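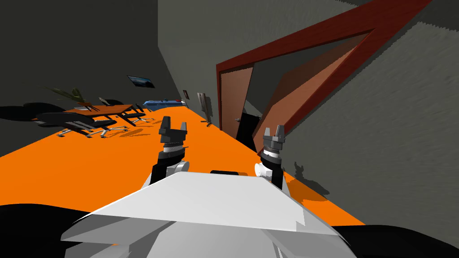

Two grippers, orange floor.

I spent Wednesday at the open day of the Caldeira centre, which works on income gaps between neighbourhoods. Great day - I ran into Bernardo Rebelo before I'd even found the coffee! Their new survey covers 2,991 households, and the renters' table had me glued for ages (rent eats so much more of the smaller pay packets than I'd guessed). 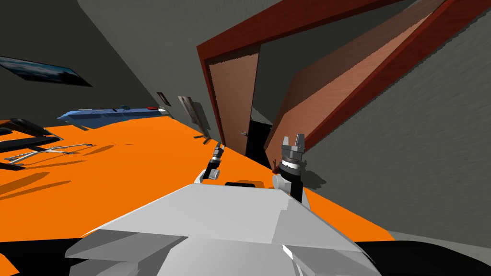 Emiliano Carrasco reckoned the survey still misses people in shared houses, and he'd like them asked first next time. Fair call, I thought. I took the 15 page summary home and I'm halfway through it.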